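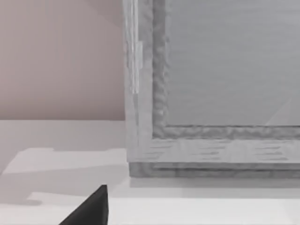 Do you need to know how to program to teach a simulated arm with the Awan hand controller?

Anyone who can steer a shopping cart through a parking lot can get started, and the software takes care of the rest.

I bought the Awan in April, after a long winter of trying to do the same job with a keyboard (please don't), and I've now put it through 22 evenings of practice. It comes with the Tuvum desktop program, where you guide a gripper through household chores in a rendered room and save each try as a demonstration. I mostly work on the cabinet room, with furniture to steer around and things to pick up.

The grip is lovely. It's light, it sits well in a small hand like mine, and the squeeze trigger closes the fingers smoothly enough that I stopped thinking about it by the second evening. Turning the wrist took longer - I kept twisting my whole shoulder, and my recordings looked like someone wrestling a garden hose. 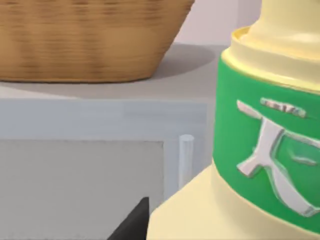 Depth is the hard part. From the wrist view a bottle can fill half the screen, and it's tempting to squeeze too soon, so I now creep in slowly and keep the side view open as well. Tuvum lets you throw away a bad try with one button, bless them, and I saved 17 good ones on my best night.

My complaints are small. The cable is only 2 meters long, the Nedunar charging dock costs extra, and the manual from Holldale (they handle sales over here) skips calibration entirely. At $980 it isn't an impulse buy either, but I look forward to sitting down with it after supper, and I'd buy it again.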